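Sorting bottles, one month in

Since January I have been keeping a separate bin for plastic bottles. Before that everything went into one big recycling container in the garage, and before that, if I'm being fair about it, a lot of it went in the trash. I said I would write up how it was going, so this is the write-up.

The reason I started is money, mostly. The Stoyanova market on the other side of the highway put in a return machine last fall, and it takes plastic bottles one at a time and prints a slip you can use at the register. I had been throwing that away for months. I also got tired of the garage container. It smelled like old soda, and every time I put something in I had to push the pile down with my foot.

My first try was a paper grocery bag hung on the pantry door. The bottom gave out in the first week. I used a cardboard box after that, which held up better but got sticky, and you can't rinse a cardboard box. Then I bought a tall kitchen bin with a swing lid, a Welmont, and that turned out to be wrong for bottles. The lid catches on anything that isn't lying flat, and because you can't see in, other things start going in there too. I found a yogurt cup, a foil tray and a battery. The Welmont is now under the workbench holding extension cords and it does fine at that.

What works is a plain open wastebasket, the kind you would put next to a desk. It's wider at the top than at the bottom, it has no lid, and when it's full you know it. I rinse it in the bathtub on Sunday and turn it upside down on a towel.
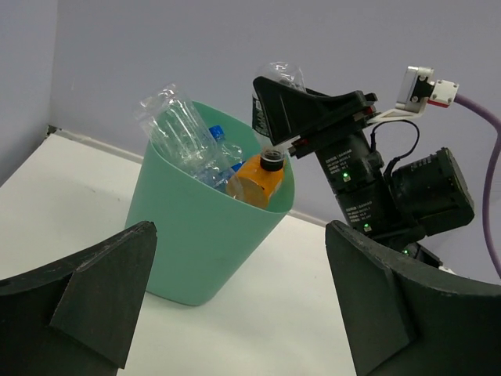 The small size took some getting used to. My first thought was that I'd be emptying it all the time, and I do empty it more than I emptied the container in the garage. But each trip is short. I carry it out, tip it into the bag for the market and bring it back. With the big container I put the job off until it took a whole morning.

I went back and forth on crushing. A crushed bottle takes up a lot less room, and for the first two weeks I flattened everything. Then I took a bag to the machine and it spat out 6 in a row. It has to read the bar code, and it wants the bottle more or less in its original shape. I stood there trying to blow one back up with people waiting behind me. So now the rule is that anything with a deposit stays whole. Water bottles from the warehouse packs, which the machine here doesn't pay for, can be crushed. They do get mixed together in the bin and I sort them at the end, which takes a couple of minutes.

Caps are the other question I get. Our hauler used to want them off. The current flyer says to leave them on, and the machine doesn't care either way. I leave them on. An empty bottle with its cap on doesn't drip, and the loose ones used to end up under the refrigerator. If you are crushing, squeeze the air out first and then screw the cap back down, or it will slowly pop back out and push up whatever is on top of it.

Labels stay on too. I spent an evening peeling them before I read that the machine needs them. The full wraparound kind on juice and tea bottles is the worst to get off anyway.

Rinsing I do, but not carefully. A little water, a shake, pour it out. Sports drinks and anything with milk in it get a second rinse. I quit using dish soap because it foams up and you end up running the tap for longer than the bottle deserves.

For the month I returned 189 bottles, according to the slips, which I kept in an envelope. That's more than I would have guessed for this house. A fair share of them were Bunero iced tea, and I would like to say that seeing the pile made me cut back. I bought a different flavor. If we kept up this pace for a year it would come to more than 2,000, and that number did bother me enough to dig the water pitcher out of the cabinet and order filters for it.

A few things I still haven't worked out. The bag for the market hangs in the garage and it leaks a bit no matter how well I rinse - I may put a tray under it. The big jugs from laundry detergent don't fit in the wastebasket and sit on the floor beside it until somebody kicks them. And I'd like a second bin the same size for cans. Stestesik had them in a set of 3, but I only want one more, so I'm waiting to see if they sell them singly.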